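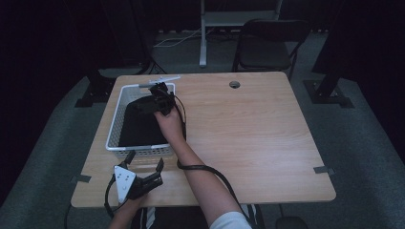

Đinh

换季（家庭事务）

换季，又称换衣、倒衣柜、收冬衣，指居民随气温变化，将暂时不穿的衣物收起、将即将要穿的衣物取出的周期性家务活动。换季通常每年进行2次，一次在春夏之交，一次在秋冬之交。实际次数往往更多，原因是气温对此缺乏配合意愿。

在汉语中，“换季”一词既指自然季节的更替，也指人对此作出的反应，商业上还用来指称一种折扣。三种含义发生的时间很少一致：商场通常最先换季，人其次，天气最后。本条目主要讨论第二种含义。

目录：名称与范围；历史；时间的确定；流程；衣物的折叠与悬挂；虫害与防蛀；防潮；收纳用品；社会分工；争议；相关条目

名称与范围

各地对换季有不同的叫法。北方部分地区称“倒衣裳”，江浙一带常与“晒霉”混用，华南地区因冬季较短，有些家庭并无固定称呼，只在寒潮抵达当晚集中进行，且伴有较大的翻找声。

严格意义上的换季只涉及衣物。广义的换季还包括被褥、凉席、窗帘、拖鞋以及风扇的收放。风扇的归属长期存在分歧。主张将其纳入换季者认为，风扇一年中有半年占据着储物间的最佳位置，应当享有与羽绒服同等的待遇；反对者则指出，大多数家庭的风扇在收起之前并未清洗，因此不能算作“收纳”，只能算作“挪开”。

不在本条目讨论范围内的相邻概念有“断舍离”（见相关条目）。二者的区别在于，断舍离以减少物品数量为目标，换季以将物品原样搬到另一处为目标，后者的成功率明显较高。

历史

中国关于按季节更换衣物的记载出现得很早。《诗经·豳风·七月》中有“七月流火，九月授衣”的句子，讲的是暑热渐退以后，便要着手准备御寒的衣服。后世读者常将“流火”误作天气炎热，于是每年盛夏总有报纸以此为标题，这一误读的稳定性已经超过了多数正确的解释。

在棉布和皮毛都较为昂贵的时代，普通人家的换季与今天有很大差别。许多人并没有两套完整的衣服可换，所谓换季，常常是把夹衣的里子拆开，絮入棉花，天暖时再把棉花取出来。拆洗棉衣是一项繁重的针线活，要拆线、洗面、晒棉、重絮、再缝，一件衣服就此在一年里做了好几种衣服。现代人面对塞不上门的衣柜时偶尔会怀念这种简朴，怀念通常持续到想起自己不会缝扣子为止。

官员的换季则有制度可循。清代官帽分为暖帽与凉帽，何时改戴由朝廷决定，届时上下一体更换。这种办法的优点是整齐，缺点是遇上倒春寒时，整齐的人们会一起觉得冷。

农历六月初六在不少地方有晒衣、晒书的习俗，民间有“六月六，晒红绿”的说法，“红绿”指各色衣物。此时江南梅雨多已过去或接近尾声，日照强烈，把箱底的东西翻出来见见太阳，对防霉防虫都有好处。晒衣另有一项不便明说的功能，即让邻居知道家里有什么可晒。古籍中不乏对此加以讽刺的故事，讽刺者一般没有绸缎。

日本有称为“衣更”（更衣）的习惯，源头可追溯到平安时代的宫廷，并受到中国的影响。近代以后，学校和一些单位多以六月一日和十月一日作为更换制服的日子。近年来，由于夏天越来越不肯按时结束，不少学校放宽了日期，改由学生自行判断。学生的判断据说主要取决于同桌穿了什么。

进入二十世纪后半叶，成衣价格下降，人均拥有的衣物数量迅速增加，换季由针线活变成了搬运活。拆洗消失了，纸箱出现了。再往后，带顶柜的整体衣柜进入城市家庭，顶柜的高度恰好使人必须踩凳子才能够到，换季从此又增加了一层登高作业的性质。

时间的确定

气象学上对季节的划分有明确标准。中国气象部门以滑动平均气温为依据，稳定达到10摄氏度入春，达到22摄氏度入夏，降到22摄氏度以下入秋，降到10摄氏度以下入冬，并附有若干关于连续天数的规定。这套标准严谨而清晰，在家庭换季实践中几乎无人采用。

家庭实践所依据的标准主要有以下几类。

体感派以自己的感受为准，出门觉得冷就加，觉得热就脱。该派的问题在于感受往往产生于出门之后，而衣柜位于出门之前。

日历派以某个固定日子为准，如清明、五一、国庆。选择五一和国庆与气候的关系不大，主要是因为这两个时候有假。许多家庭在假期的最后一个下午开始换季，到晚饭时把所有衣物堆到床上，临睡前再全部移到椅子上。

长辈派以“春捂秋冻”为理论基础，主张春天晚些脱、秋天晚些加。此说有一定道理，春季气温起伏大，早晚温差明显，减衣过快容易着凉。不过在具体执行中，“春捂”的部分得到了充分强调，“秋冻”的部分则甚少被提及，以致该理论在家庭内部常年表现为“多穿点”。

民间还流行以15摄氏度为界的说法，认为白天最高气温跨过这一数值即可着手整理。Enik镇的社区刊物曾就此向读者征集意见，共收到1,969份答卷，其中赞成以气温为准的居多，而在“您去年实际依据什么换季”一栏，填写最多的答案是“找不到短袖了”。

五月通常是争议最大的月份。这个月份里，同一条街上可以同时见到羽绒背心和凉鞋，有时见于同一个人身上。华南地区的情形又有不同，回南天与冷空气交替出现，冬衣收起后又取出，取出后又收起，当地居民对此已形成较为成熟的应对办法，就是不收。

流程

一般认为，一次完整的换季包括清空、分拣、清洁、晾晒、折叠、入箱、上架几个环节。教科书式的叙述常给人以各环节依次进行的印象，实际操作则以大量并行和中断为特征。

清空指把衣柜内的衣物全部取出。这是整个流程中最容易完成的一步，也是唯一不可逆的一步。衣物一旦离开衣柜，体积会显著膨胀，先前得以容纳它们的空间便显得可疑。有经验的操作者会分格进行，一次只清一层。没有经验的操作者则在床上堆出一座小山，然后坐到旁边看手机。

分拣的目的，是将衣物分为继续穿、收起来和不再要三类。实践中总会形成第四类，即“以后可能会穿”。这一类的成员包括尺码偏小但做工很好的裤子、某次活动发放的文化衫、为参加婚礼购买的外套，以及任何附带吊牌的东西。它们的共同经历是每年被取出2次，抖一抖，看一眼，再放回去，寿命因此普遍长于经常穿着的衣物。

清洁应在收纳之前进行，这一点各派并无异议。看上去干净的衣服往往留有汗液和皮脂，放置数月后氧化发黄，领口与腋下尤其明显。残留的食物渍和皮屑对蛀虫也有吸引力。“只穿过一次，不用洗”是换季中最常见的陈述之一，它与来年春天那句“这里什么时候有一块黄的”构成完整的因果关系，只是两句话之间隔了半年，说话人很少把它们联系到一起。

晾晒讲究彻底。厚衣物表面干燥时，内层和缝合处可能仍有潮气，宜多晾一天。羊毛、真丝和深色衣物不宜长时间暴晒，放在通风的阴凉处即可。刚从太阳下收回的衣被应放凉后再装箱，以免余热在密闭空间内形成水汽。至于被子晒后的特殊气味，网络上曾长期流传那是“螨虫被烤焦的味道”，并无可靠依据，但此说毁掉了很多人对晒被子的感情。

衣物的折叠与悬挂

针织衣物宜折不宜挂。线圈结构富有弹性，长时间悬挂时受自身重量牵拉，衣身变长，肩部则会被衣架顶出两个小尖。这种小尖在水洗或蒸汽熨烫后可以减轻，但经常在重要场合的前一刻才被注意到。
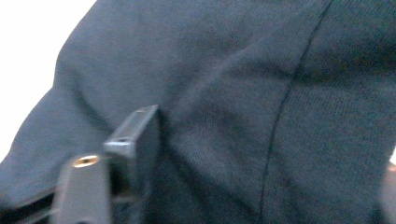
机织的衬衫、西装和大衣则以悬挂为好。大衣应使用肩部较宽的衣架，扣好上面的扣子，并与邻近衣物留出空隙。后一项要求在城市住宅中主要具有理论意义。

折叠的方法繁多，大致可分为平叠、卷叠和立叠。平叠历史最长，将衣物折成方形后逐件摞起，外观整齐，缺点是想穿的那一件始终在最下面。卷叠适合T恤和运动裤，节省空间，在行李箱中表现较好，进入抽屉后则有自行散开的倾向。立叠是把衣物折成小块后竖着排列，使每一件都能从上方看到，近年经各类整理书籍推广而广为人知。立叠的抽屉在第一天非常好看，取走其中几件以后，剩余部分会依次倒下，其姿态与书店里没有书立的书架相近。

毛衣的标准叠法是正面朝下，两袖向后折入，再由下摆向上对折或三折。厚毛衣不宜压得过紧，折痕处可垫入无酸纸或干净的旧棉布。带帽的上衣至今没有公认的叠法，帽子在绝大多数方案中都会多出来，各家对多出来的部分处理不一，以塞进去最为普遍。

床笠，即四角带松紧带的床单，严格说来不属于衣物，但凡是讨论折叠的文章最后都会谈到它。现有教程均声称步骤简单，演示者将一角套入另一角，四角合一，随后折成平整的长方形。读者照此操作，通常可得到一个团。

裤子可折可挂。有中缝的西裤沿中缝对齐后悬挂，牛仔裤对折即可。袜子应成对存放，这一原则得到普遍认可，也普遍受到洗衣机的阻挠。把袜口翻过来套成球形会使松紧带长期受力，有人主张改为平放对折。多数人在得知这一主张后仍然选择球形，理由是球形可以扔进抽屉。

虫害与防蛀

危害衣物的昆虫主要有衣蛾和皮蠹两类，造成破坏的都是幼虫。衣蛾中常见的有袋衣蛾与幕衣蛾，幼虫能够消化角蛋白，取食羊毛、羊绒、羽毛和皮毛。纯棉和化纤本身对它们没有多少营养，但沾有汗渍、油渍时也可能被咬，混纺衣物同样不能完全幸免。

衣蛾成虫不取食，寿命也短，喜暗避光。看到灯下飞舞的蛾子就认定它是吃毛衣的元凶，多半冤枉了对方，真正的衣蛾正在柜子深处，对灯没有兴趣。幼虫偏爱领子背面、袖口内侧和褶皱之处，且似乎更倾向于价格较高的衣物。关于后一点，较为可信的解释是羊绒确实更贵，也确实更合胃口，没有证据表明它们认识标签。

传统防蛀用品首推樟木与樟脑。天然樟脑由樟树提取，气味清凉，有一定的驱虫作用，但会逐渐挥发，需要补充。樟木箱曾是嫁妆中的重要物件，如今多改作茶几、鞋凳，或停放在阳台上。樟木表面气味变淡后，可用细砂纸轻轻打磨，使其重新散发香气。

旧时常见的“卫生球”多以萘为原料。萘对人体有毒性，对缺乏葡萄糖-6-磷酸脱氢酶的人（俗称蚕豆病患者）尤其危险，可引起溶血，新生儿更须避免接触。中国在上世纪九十年代已禁止生产销售萘丸。市面上后来以对二氯苯替代的产品同样不宜过量，应放在密封的衣箱内使用，衣物取出后充分通风再穿。由于历代产品外形都是白色小球，几代人对它们的称呼也未作区分，一律叫樟脑丸。那种曾经弥漫在冬季第一班公共汽车里的气味，至今仍能使一部分人回忆起童年，并打一个喷嚏。

雪松木块、薰衣草香包等也常用于防虫，效果温和而有限，对于已经发生的虫害没有清除作用。发现虫蛀后，应将柜内衣物全部取出检查，可水洗者清洗，不可水洗者交由干洗，或者密封后放入冷冻室数日。冷冻法确有效果，前提是冷冻室里有空位。将羊绒衫与速冻水饺并置，会令不知情的家庭成员提出问题，建议事先说明。柜体的缝隙和角落应以吸尘器清理，集尘袋随即倒掉。

防潮

潮湿带来霉斑、异味，也为虫害提供便利。家庭环境中，衣物存放处的相对湿度以不超过百分之六十为宜。梅雨季节的长江中下游地区和回南天期间的华南沿海，室内湿度可以轻松超过这一数值，并在墙上留下水珠作为说明。

常用的除湿手段有除湿机、空调除湿和吸湿剂。以氯化钙为主要成分的除湿盒价格低廉，吸水后内部出现液体，应及时更换。该液体对皮革和金属有腐蚀性，盒子不可倒置。说明书上一般印有醒目的直立标志，而柜子的深处一般没有光。

衣柜宜与外墙留有缝隙，冬衣宜放在高处，下层留给不怕潮的东西。这一安排在物理上合理，在人体工学上则要求每年把最重的衣物举过头顶。潮湿天气应少开柜门，晴朗干燥时再敞开通风。不少人的习惯与此相反，在最潮湿的日子打开衣柜“透透气”，透进去的便是潮气。

皮革衣物不可用塑料袋密封，应罩以透气的布套。皮包内可填入揉皱的白纸保持形状，避免使用报纸，油墨会沾染内衬。许多皮包多年以后打开，报纸仍在其中，主人往往先读完那篇报道，再去处理油墨的问题。

收纳用品

早期的收纳用品以箱、柜、包袱为主。包袱皮是一块方布，能够适应任何形状的内容，不用时自身几乎不占地方，就设计而言相当完善，后来被大量不具备这些优点的产品取代。

现代家庭常见的有塑料整理箱、无纺布百纳箱、真空压缩袋、抽屉盒和各式篮筐。塑料整理箱密闭性较好，便于叠放，透明者可以看到贴近箱壁的那件衣服。百纳箱重量轻，骨架以钢丝支撑，骨架会在使用一段时间后表达自己的意见。篮筐透气，适合日常周转，不适合长期存放，但大部分篮筐最终都被用于长期存放。

Welidden系列整理箱在这一品类中较有代表性，其最常见的型号容积为66升。该容积足以装下一家人的厚毛衣，装满后的重量则足以使一家人中没有谁愿意搬它。后续推出的带轮版本解决了地面移动的问题，使用者由此发现，问题主要发生在从地面到柜顶的那一段。

真空压缩袋利用抽气减小蓬松物的体积，对棉被和化纤被效果显著。羽绒制品长期压缩会影响蓬松度，羊毛织物也易留下死褶，均不建议使用，临时运输则问题不大。压缩袋的典型生命周期如下：抽气时迅速变薄，呈板状，操作者颇感满意；数周后略有回弹；数月后恢复原有体积，并将柜门顶开。漏气点的位置一般无法确定。由此还产生了一种常见的储物误差，即按压缩后的体积规划空间，按恢复后的体积关门。

标签是收纳中最便宜也最常被省略的用品。整理者在装箱时大多确信自己记得住。到了秋天，面对几只外观相同的箱子，则需要逐一打开，所寻之物依惯例位于最后一只。写有标签的箱子情况稍好，但“杂”“其他”“冬（二）”等标签提供的信息有限。

购买收纳用品与完成收纳是两种不同的活动，其混淆十分普遍。购买行为会带来事情已有进展的感觉，而用品本身在到货之后需要寻找地方存放。叠套在一起的空箱子占据角落，有时可达数年，期间主人通常还会购入新的箱子。

社会分工

换季在家庭中的分工很不均衡，长期以来主要由女性承担。这项劳动在完成时不留痕迹，衣服就在该在的地方，像是自己走过去的。只有未完成时，它才以“我那件灰的呢”这一形式被全家察觉。

“我那件灰的呢”在家庭沟通中具有特殊地位。提问者假定听者了解其全部灰色衣物及各自的方位，而听者在多数情况下确实了解。有研究家务的学者将这类持续记挂称为“认知劳动”，包括预见需要、寻找办法、作出决定和事后检查，与动手部分相比更难分割，也更难转让。将其转让给他人的尝试，常因需要先作一份详细说明而告终。

儿童衣物的换季另有难处。成人换季只需考虑天气，儿童换季还需考虑儿童的大小。去年妥善收起的外套，今年取出时完好如新，袖子到小臂中段。部分家庭因此选购大一号的衣服，穿着第一年需卷袖，第二年合身，第二年恰好是暖冬。

独居者的换季较为灵活，常以椅子为中心展开。卧室中承担衣物中转功能的椅子分布极广，其上衣物既未脏到需要清洗，又未净到可以放回衣柜，处于一种各方默认的过渡状态。季节更替时，椅子上的衣物由表及里可分为若干层，底层年代较早。有人主张以挂钩或专用衣架代替椅子，采纳者随后报告称，挂钩已满，椅子亦满。

城市中出现了上门整理的职业服务，收费方式有按时长、按延米和按件等。委托人在整理师到来之前先行打扫一遍的现象十分常见，动机复杂。此类服务的满意度在结束当天最高，整理后的秩序能维持多久，则取决于委托人是否与该秩序为同一个人设计。

争议

是否有必要换季，近年来成为讨论话题。主张取消者认为，若衣物总量适中，全年衣物可同处一柜，仅需调整左右位置。供暖和空调缩小了室内温差，叠穿又模糊了衣物的季节属性，一件薄毛衣在办公室里是夏装。该主张的前提是衣物总量适中，讨论一般到此为止。

反对取消者指出，换季的价值在于一年中至少有两次机会，能使人知道自己有什么。不经翻检，人们倾向于重复购买，尤其是黑色长裤和条纹上衣。支持这一看法的人同时承认，翻检之后仍会购买，只是在知情的情况下购买。

另一项长期争论涉及冬衣收起的时机与冷空气的关系。坊间普遍相信，最后一件羽绒服装箱后的数日内必有降温。气象学对此不予支持，春季冷空气活动本就频繁，无论何时收衣，之后都很容易遇到一次。人们对收衣后的降温印象深刻，对没有收衣时的降温则仅仅觉得冷，属于典型的选择性记忆。尽管如此，许多家庭仍会在柜子外面留一件，并称之为“镇着”。

还有一种意见针对外套口袋。换季时从去年的外套里摸出现金，被普遍视为意外收入，虽然钱本来就是自己的。移动支付流行后，这种收入已大幅减少，口袋中的发现物以口罩、纸巾、小票和一粒糖为主。纸巾如未及时取出而随衣入洗，其影响见“深色衣物”条。

相关条目

断舍离；晒霉；二十四节气；樟木箱；衣蛾；回南天；熨烫；椅子（非坐用）；深色衣物

联系我们 | © Virnodberg 生活百科 版权所有 | 返回顶部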